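Kitchen and Table: Household Objects from the Wariser Bequest

Online gallery, Bedoya House Study Collection
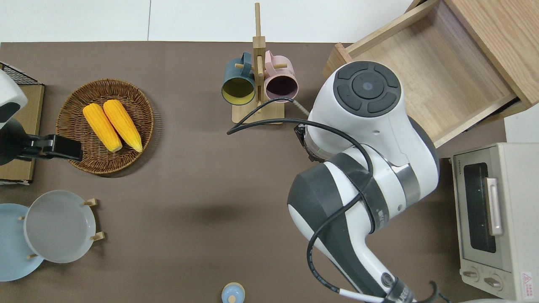
Murray Faulkner has remarked that household collections are too often arranged by maker and date, and that a mug tells a visitor more when it is kept near the things a cook would reach for in the same quarter of an hour. The study collection at Bedoya House has followed that principle since the Wariser bequest was received, and the present gallery is organized accordingly.

The gallery is concerned with the storage and handling of ordinary tableware and foodstuffs in the home. It covers hanging storage, drawers, baskets and small countertop appliances. The notes are intended for general visitors and for schools preparing a visit to the Ukberg site. Catalog entries with full measurements may be consulted in the reading room by appointment.

Hanging storage

Two mugs hang from the pegs of a light wooden mug tree. One is dark teal with a yellow interior, the other pale pink with a dark purple interior.

The mug tree is a convenient solution in kitchens where shelf space is limited. The handle carries the weight of the mug, and the rim does not come into contact with a shelf. The bequest includes 17 stands of this general type, several of which were in daily use until they entered the collection. Visitors may handle three of them in the education room.

Drawers and small cabinets

The open drawer belongs to a light oak wooden unit, and the grain of the wood can be followed along its bottom and side walls.

Small drawer units of this kind are suited to cutlery, string, labels and other items that are easily mislaid. Donors to the collection are asked to record what each drawer was used for, as this information is seldom recoverable at a later date. A printed form is available from the registrar. Replies have ranged from a single word to several pages, and all are kept with the object file.

Baskets

Two yellow ears of corn lie side by side in a round woven wicker basket.

Baskets were commonly used to bring produce from the garden or market to the kitchen table, and many households left the contents in them until the meal was prepared. The basket section of the catalog was revised in October and now lists almost 200 entries. Terms for weaves and borders follow the Zundetti glossary, a copy of which is held at the front desk.

Countertop appliances

The toaster oven is cream-colored, with a dark glass door window, a silver vertical handle and two round control knobs.

Compact ovens allow small portions to be heated without the use of a full-size range. The collection acquires such appliances selectively and gives preference to those offered with their trays, racks and instruction booklets. Electrical items held by the collection are not demonstrated to the public.

Visiting and reproduction

Bedoya House is closed on public holidays. School groups should apply in writing to the education office, stating the age of the pupils and the section of the gallery they wish to study. Requests to reproduce gallery material should be addressed to the registrar.

Page last revised 2026-02-22.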